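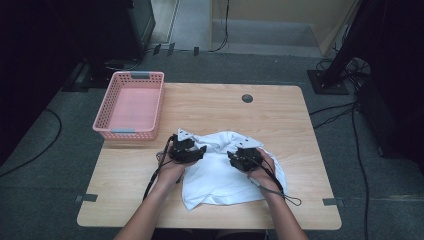 图1 Prokville工位,操作员用两只手持夹爪整理白色织物

致Clokix项目管理方
二月进展报告:柔性衣物整理任务的数据采集与夹爪故障处理

一、本月情况

本月原计划完成T恤折叠任务的全部录制,并把第一批数据交给Drindstead的训练组。录制完成了220段,交付推迟了。原因是左手夹爪的开合读数出现间歇性错误,有15段已确认不能用,其余的要重新检查一遍才能放行。另有一次操作员手指被夹的情况,伤势轻微,在第三节单独说明。

任务内容没有变动。操作员双手各持一只夹爪,把T恤在桌面上铺平、对齐肩部、折叠,最后放进塑料筐。夹爪的开合角度、腕部画面和头部画面同步记录。训练组用开合角度作为机械臂末端的动作目标,所以这一路读数出错,比画面偶尔丢几帧要麻烦得多。

二、故障经过

问题是Anong Kaewkla在星期一做例行抽查时发现的。她在回放中看到,画面上左夹爪明显张开,曲线上的开度却是零,持续不到一秒后又跳回正常值。她往前翻了同一天上午的记录,又找到几处类似的跳变,都在左侧,右侧没有。下午3点我们停止了录制。

最初怀疑是采集程序的时间戳错位。把左右两路调换输入口之后,错误仍然跟着左夹爪走,采集程序和主机因此可以排除。接下来怀疑编码器本身,换了备用件,静置测试一切正常,可一拿起来折衣服,跳变又出现了。

最后由Thanakorn Thongsuk找到了原因。他把左夹爪固定在台钳上,一边开合一边拉动线缆,线缆往桌沿方向受力时读数归零,松开后恢复。拆开外壳,编码器插头的一根压接端子已经松动。左侧线缆从桌子前沿垂下去,操作员每次把衣物向远端推,线缆都会被桌沿带住一下,力直接传到插头上。右侧线缆留的余量大一些,所以没有出现同样的问题。

这个走线方式是搭建工位时定下的,当时只考虑了不要挡住桌面,没有给插头做应力释放。这是我们的疏忽。

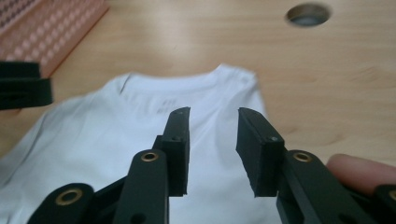

图2 左右指垫张开,位于T恤领口附近;连杆上可见铜色圆环

三、手指夹伤

停录后的排查期间,一名操作员在调整连杆时食指被夹在连杆与外壳之间,皮肤有压痕,没有破口,当场冷敷后继续工作。按照我方与Buthelezi签的场地协议,这类情况无论轻重都要登记,登记表已经交给场地方,副本随本报告一并提交。

当时的做法有两处不妥。一是夹爪没有断开就开始调整。手持夹爪本身没有电机,大家习惯上不把它当作有夹伤风险的设备,但回位弹簧的力并不小。二是扶夹爪的手和调连杆的手分属两个人,一方松手时没有告诉另一方。

现已规定:调整连杆之前先取下回位弹簧;调整只由一个人完成,夹爪固定在台钳上,不用手扶。工位旁贴了说明,所有操作员签字确认。录制过程中手指应握在手柄上,不得搭在连杆附近。抽查画面时如果看到手指靠近连杆,该段照常保留,但要当天提醒操作员。

四、已完成的修复

左夹爪的插头已经更换,改用带锁扣的型号,外壳出线处加了线夹。右夹爪虽然没有出过错,也做了同样的改动。两侧线缆都重新留了余量。

采集程序增加了一项检查:开度在相邻两帧之间的变化超过夹爪能够达到的速度时,程序发出提示音,并在该段记录上打标记。此前程序只检查有没有数据,不检查数据是否合理,归零的读数因此一直没有报警。

修复之后,用同一件T恤做了两小时连续测试,包括反复张开夹爪、下探到领口两侧、夹起、放下,以及故意把线缆压在桌沿上拉动。

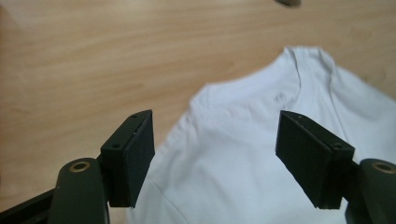

测试期间左右两路都没有再出现跳变。Thanakorn认为两小时偏短,端子松动是长期受力的结果,短时间测不出来。我同意他的看法,所以在下个月的录制中每天收工前加做一次拉线测试,结果写进工位日志。

指垫也顺便检查过。打印件表面没有开裂,螺钉有个别松动,已经重新拧紧。衬套间隙在允许范围内,暂时不换。

五、对数据的影响

已确认报废的15段不再补救。曾考虑根据腕部画面反推开度,Anong试做了一段,夹爪闭合在布料里时指垫被遮住,结果不可靠,放弃了这个办法。

其余各段先由新的检查程序过一遍,再由人工核对打了标记的部分。人工核对由Anong负责,目前还没有做完。在她签字之前,任何一段都不会发给Drindstead。训练组上个月拿到的试用数据是在另一张桌子上录的,走线不同,抽查没有发现跳变,不过我们还是建议他们在正式训练前用新程序检查一遍,程序已经发过去了。

六、进度与经费

交付日期需要顺延2周。备件和插头的费用从原有耗材预算中支出,不申请追加。补录报废各段所需的操作员工时也在原预算之内,但会占用原定用于毛巾任务的时间,毛巾任务的开始时间因此后移。

需要管理方确认两件事。第一,是否同意顺延后的交付安排。第二,毛巾任务能否先录一小批交给训练组看效果,再决定总量。如果可以,我们在补录结束后直接换料开始,工位不用重新搭建。

下次报告将附上人工核对的结果和每日拉线测试的记录。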